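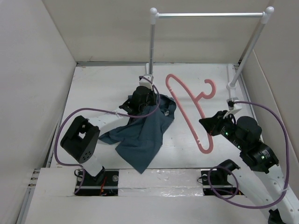
Two robot arms, one shirt, one pink hanger. The rail is still waiting.

4/9/22
By Divya Menon

Search stories, quizzes, games

Can a robot tidy your room yet?

Let's start with the bad news. If you have left a heap of clothes on your bedroom floor and are hoping a robot will roll in and deal with it before your dad notices, you are going to be in trouble tonight.

The good news is that people are working on it. Clever people, with a lot of cables.

The job they have picked for the arms at the top of this page sounds like the easiest one in the house: put a shirt on a hanger, then hang the hanger on a rail. You can probably do it while arguing with your sister. You may have never thought of it as clever at all.

So why is it so tricky for a robot?

Shirts are sneaky

Robots have been good at some jobs for a long time. In car factories they lift heavy doors and join metal parts together, and they don't get bored or ask for a snack. But a car door is a very polite thing to work with. It is stiff, and it is the same shape every time. If the robot knows where one corner is, it can work out where all the others are.

Now think about a shirt. Drop it on the floor and it makes a lump. Pick it up, drop it again, and it makes a different lump. You could do that 1,000 times and never get the same lump twice. (Please don't. Somebody will ask what you are doing.)

"A shirt doesn't have a shape until you give it one," says Slavica Matić, an engineer who builds laundry robots at a small company called Drelatell. "The robot looks at it and has to guess which bit is the collar. Sometimes it guesses a sleeve, and then things get silly."

You use a trick here without knowing it. When you see a crumpled shirt, your brain fills in the hidden parts. You spot a label and think, aha, that's the back of the neck. A robot has to learn that. It needs cameras to look with, and a computer program that has met a great many crumpled shirts.

Two hands are better, mostly

Try hanging up a shirt with one hand behind your back. Go on, we'll wait.

Annoying, isn't it? That is why many robots built for this kind of work have two arms. One can look after the cloth while the other deals with the hanger. But then the arms have to take turns, keep out of each other's way and not pull in opposite directions. If you have ever made a bed with a brother or sister, you'll know that this does not come naturally.

The hands are a problem too. Yours have skin that can feel whether you are holding one layer of cloth or two. Lots of robot hands are more like a pair of tongs. They are fine for gripping a block, but much less fine for finding the edge of a sleeve.

So how do they learn?

One way is by copying. A person steers the robot's arms through the whole job, over and over, while a computer keeps a record of everything the arms did and everything the cameras saw. Then the computer looks for patterns and has a go by itself.

Muthu Mathew used to be one of those people. He spent three months steering robot arms through chores.

"I hung up more shirts at work that November than I have at home in my life," he says. "My mother was not impressed."

What about shops and other jobs?

Clothes shops would love a robot that could put things back on hangers at the end of the day. For now, that job mostly belongs to people, who are faster and can also tell you where the socks are.

Machines do better when the chore is simpler. Robot vacuum cleaners can manage a floor, as long as you haven't left a shoelace on it. Dishwashers wash dishes very well, but someone still has to load them, and we think you know who.

When will I get one?

Slavica says about ten years, then laughs, then says not to print that. We have printed it anyway. Robots that can do a chore in a lab often get muddled in a real house, where the light changes and the cat sits on the laundry.

Until then, there is a machine in your home that can find a collar in a heap of clothes and hang up a shirt in a few seconds. It runs on toast. Your dad would like it to start with the blue sweater behind the door.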